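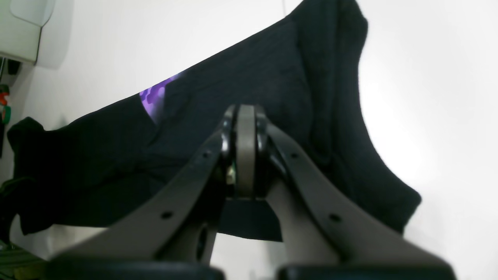 Gripper comparison at the Prunon workshop: a thread (1/11)

The Nelia project has completed the first part of its gripper comparison for fabric handling. We are sharing early notes here ahead of the written report. Date of posting: 15 April 2021.

2/11
The photo at the top of this thread comes from the wrist camera. It shows the two-finger gripper with its black pads, and dark knit fabric hanging behind it against a white wall. Several readers asked for the gripper's own view, so we will use wrist pictures where we can.

3/11
Three grippers are in the comparison. The first is a two-finger unit with rubber pads, the second is the same unit with bare fingertips, and the third is a wider parallel gripper from Drumia. All are fitted to one arm and run from one Xaba controller.

4/11
Each gripper is given the same 31 garments. The set includes T-shirts, vests, tea towels and one very heavy jumper which has already caused a good deal of discussion within the group. Garments are washed without softener before testing.

5/11
The task is to take hold of a hem, lift the garment clear of the table, hold it for six seconds and lay it down again. A lift in which a second layer is caught is recorded separately from a dropped garment. Earlier trials put both under "fail", and the results were hard to use.

6/11
Rubber pads against bare fingertips: the pads held thin knits at a much lower closing force. Bare fingertips let go of the hem slowly, often towards the end of the hold. On tea towels we found little to choose between them.

7/11
The Drumia gripper was the steadiest on the jumper and the poorest on vests. Its jaws are broad and tend to push a light hem away before they close on it. We have asked for narrower jaws and expect to fit them in May.

8/11
A note on the wrist camera. Black cloth before a bright wall is a hard case for automatic exposure. The wall goes almost pure white on the right of the picture, while the folds stay dark. Fixed exposure gave us better hem detection on dark garments and slightly worse on pale ones. Both settings will be reported.

9/11
Camera angle also matters. We tried seven mounting positions. Those closest to the fingers gave good detail of the cloth, but the gripper took up much of the view. Our present mount is a compromise and may be changed before the next round.

10/11
Controller settings were kept the same throughout. Closing speed has a clear effect on thin fabric, and we would advise other groups to state it whenever they publish grip results. Ours will be listed in full, together with pad wear at the start and end of each run.

11/11
The second part covers folded garments and cuffs. Groups wishing to compare results on the same garment list may write to the Nelia project office at Prunon. Requests for the list should say which gripper and which pads are in use.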